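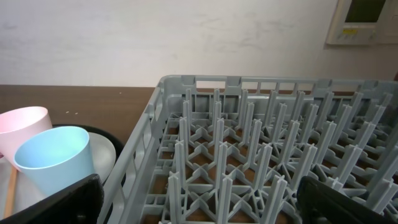
Loading Peg Racks After Meal Service

Turetley Residence Dining Services
Prepared by Marietjie Pillay, Kitchen Operations

These instructions apply to all staff and residents who load peg racks in the Tarow kitchen.

Before loading
Place the empty rack on a flat table with the pegs facing up. Set the tray of used dishes beside it. Scrape food into the waste bin and pour out any liquid left in the cups.

Loading
1. Take the cups off the plate first and set them upside down over the pegs.
2. Stand plates upright between the peg rows, all facing the same direction. A rack holds no more than 18 plates.
3. Keep plastic cups in a separate rack from heavy china.
4. Leave a gap between items. Dishes that touch do not rinse properly.
5. Confirm that nothing rises above the height limit marked on the machine door.

After washing
Let the rack stand for six minutes before unloading. Wipe the trays by hand and return them to the serving counter. Chipped or cracked items are to be set aside for Dineo Baloyi, who orders replacements each September.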